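Course notes | Furniture & Interiors
Last updated: April

Unit 7: Curved cabinets, and whether you need one

Read this before the workshop session. The Protell handout covers the history of curved casework and I won't repeat it. It is also kinder to the subject than I am.

The usual claim is that a rounded front "softens" a room and saves floor space. The first half is taste. The second half deserves a tape measure. A curve takes the corner off the footprint, but it takes the corner off the shelf as well, and most of what people own comes in boxes. Before you accept a catalog figure for storage volume, ask how it was worked out. The Itden sheet we looked at last term gave a width of 643 mm and a depth of 500 mm and multiplied them as if the cabinet were square. It wasn't.

Doors. A curved door still turns on a straight hinge line, so when it swings out, the bulge comes with it. Draw the full swing on your plan – the edge of the door, not the handle – and see what it hits. Students who draw only the closed cabinet lose marks on this every year.

Handles. Long bar handles are easy to grab and easy to catch a sleeve on. Small knobs are the reverse. Mixing the two on one piece is common, and I have yet to read a convincing argument for it. Kütt calls it "rhythm."

Open shelves. They get sold as display space. In daily use they collect folded cloth and whatever was in somebody's hand. If your client says the shelf will stay tidy, plan for the other outcome.

Closed compartments. One fixed shelf halfway up is the default, and a lazy one. It gives two equal spaces, both too short for tall things. Ask for a row of peg holes. Lenus charges extra for these, which I find hard to defend.

For the session: bring your plan at 1:10, with the door swing marked, and page 132 of the reader. 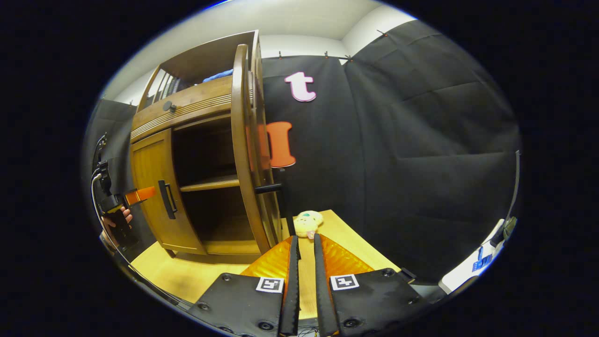

Should the shelf inside a curved cabinet follow the curve of the front?

Usually, as long as it stops short enough for the door to close. A straight-edged shelf is cheaper to cut but wastes the space behind the bulge.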